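Desk clear-out talk, notes – Arsalan Memon
22nd November, Hanix lunch slot, 11 min max

1. Start w/ the surface
Ask room: whats on your desk right now? Hands up. Small stuff always wins. Bags, cables, odd little pieces. Pick one home per thing, say it out loud.

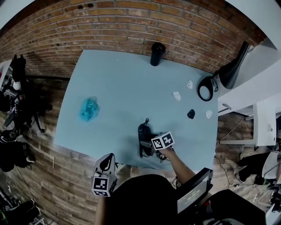 2. Cables
Coil, then park by the lamp. Loop not knot. Braltine survey – 412 replies, 290 said cables were the worst bit. PAUSE here.
Bottle goes at the back, against the wall, away from elbows. Bags: flatten or bin, dont bunch 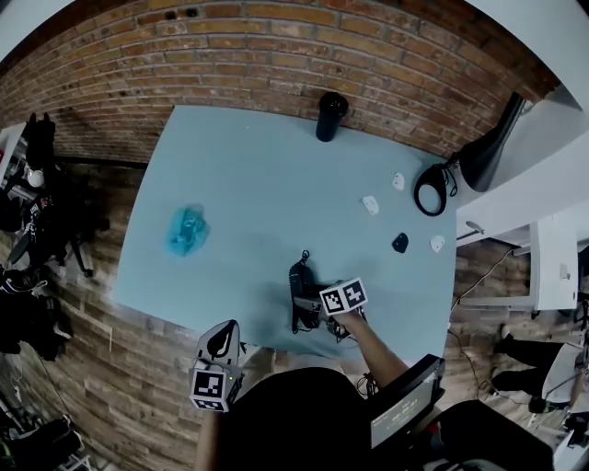

and same goes for the little flat bits, group them by color, one tray, done. Dont sort the tray. Move on if short of time!!

3. The rest of the room
Desk is only half of it. People clear the top and everything lands on teh floor. Brouwer office did this, took 2 goes. 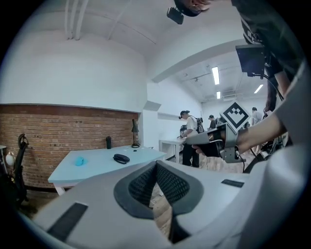

Walls are free storage – hooks, rails, one shelf. Check what yours is made of before you buy anything. Brick low down with smooth plaster over it: two surfaces, two kinds of fixings. Ask the landlord first.

Questions. Handouts by door.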